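フリセッティ(Flisetti)自動化業務懇談会 議事録(6月分)

時間 午後の部、休憩をはさんで実施
出席 作業担当、保守担当、事務担当、Metwally社の方々 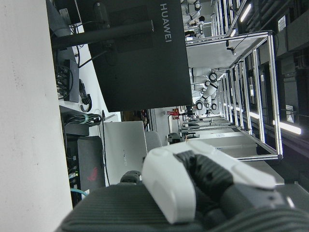 作業室の様子。手前は白い外装のグリッパー、奥はアルミフレームと白いロボット

1 はじめに
梅雨どきの足元の悪いなかお集まりいただき、まずは進行役よりお礼がありました。搬送と仕分けの一部をロボットに任せるようになって6か月、数字だけでは見えにくい職場の変化を、遠慮なく話し合う場にしたいとのことです。お茶菓子を差し入れてくださった事務の皆さん、ごちそうさまでした。

2 Prolaren計画の進み具合
先月、ロボットが扱った箱は1624件、そのうち人が手を貸したものは469件でした。手助けの多くは、つぶれた箱と、ラベルが裏側に回ってしまった箱です。作業担当からは「呼ばれて行くと、たいてい箱の向きを直すだけで済む。ただ、呼ばれる間隔が読めないので自分の仕事が細切れになる」との声があり、うなずく方が何人もいらっしゃいました。呼び出しをすぐ鳴らさず、ある程度まとめてから知らせる方法を、Metwally社に検討していただきます。

3 仕事の中身の変化について
腰の負担が軽くなったという感想は、今回も多く出ました。以前は夕方になると湿布の匂いがしていたものですが、という昔話もひとしきり。一方で、画面を見る時間が増え、目と肩がつらいという声も出ています。見守りの当番は続けて50分までとし、その後は必ず別の作業に替わる案が出され、来月から試すことになりました。
また、箱を手で積んできたベテランの方から、「積み方のこつを誰にも渡さないまま終わるのはさびしい」というお話がありました。しばし皆で聞き入ってしまいましたが、せっかくですから新しい方への手積みの練習を残し、こつを書きとめた帳面も作りましょう、ということでまとまりました。書き手は追って募ります。

4 Gurunance倉庫への展開
秋ごろに同じ仕組みを入れたいという話が会社側からありました。あちらは夜勤があるため、夜間に止まったとき誰が対応するのかが心配だ、という質問が続きました。会社側の説明では、人数を減らす予定は今のところないものの、勤務の組み方は変わるかもしれないそうです。書面で早めに示してほしいとの要望が出て、次回までに案を用意すると約束がありました。

5 その他
・非常停止の手順の掲示は、字を大きくして貼り直します(保守担当)。
・操作講習は二回に分け、遅番の方も出られる時間に開きます。
・机まわりの配線の整理について、掃除のときに困るので見直してほしいとの要望あり。保守担当が持ち帰ります。

次回は7月、同じ時間帯の予定です。議題の希望は事務担当の箱へ、走り書きで結構ですのでお寄せください。

記録 事務担当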